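Creatine Monohydrate: Frequently Asked Questions

Wednesday, May 12, 1999
By Toivo Tuominen

What is in the tub?

Each 500 g tub of Setitz contains creatine monohydrate powder and nothing else. No sweetener, colour or flavouring is added. The flavoured version is sold as Setitz Allmont and has its own label.

How much should I take?

One level scoop (3 g) a day. Use the scoop supplied, as scoops from other products hold different amounts. Do not heap it.

Do I need a loading phase?

No. Loading fills the muscle stores sooner, but a daily scoop reaches the same level in a few weeks. Larger doses are more likely to upset the stomach.

Does the time of day matter?

Very little. Take it with a meal if you find it easier to remember. On rest days the dose stays the same.

Why is there grit at the bottom of my glass?

Creatine dissolves slowly in cold water. Use warm water, stir for longer, or add a little more water and drink what is left. Grit does not mean the powder is faulty.

Will I gain weight?

Often a little in the first 14 days. Most of this is water held in the muscle. It is not fat.

Can I mix it with whey or with Zarkix?

Whey, yes. Zarkix already contains 2 g of creatine per serving, so count that towards your daily amount.

Will spilt powder mark my training clothes?

The plain powder is white and brushes off when dry. Shake the item outdoors, then wash as the care label says. Flavoured powders contain colouring and should be rinsed in cold water first.
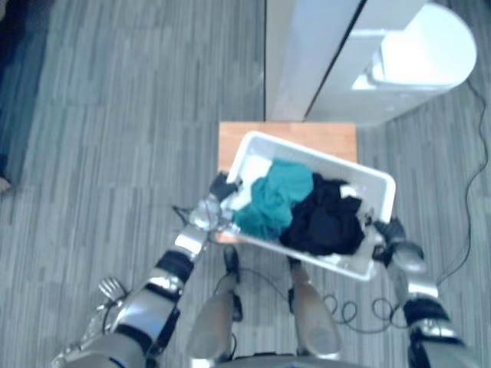 Clothes and cloths in a white laundry basket.

Who should not take it?

Anyone with kidney disease, anyone under 18, and women who are pregnant or breastfeeding. If you take prescribed medicine, ask your doctor first.

How should I store it?

Lid closed, in a dry cupboard. Hard lumps mean that damp has got in. From July, Lahtinen will supply all tubs with a foil seal under the lid.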